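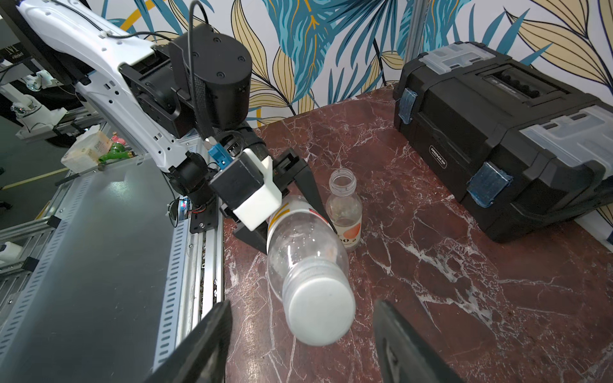 Empties and a toolbox on the red marble table at Tevach.

Volodymyr Levchenko has opinions about bottles. He keeps 37 at Tevach, the repair shop he runs behind a tile store, and few of them get thrown out on schedule.

"People buy storage," he says. "I drink mine."

The marble tabletop came from a restaurant that closed in January. He paid 3 dollars for it and a good deal more to move it. "Red, with white veins - like a steak," he says. "My wife wouldn't have it at home."

She feels the same about the wallpaper, all big teal and yellow-beige leaves. He hung it himself and says the seams are fine if you stand by the door.

And the toolbox, with its blue latches?

"Good box. I can never find the small screwdriver in it."

He has been looking since lunch.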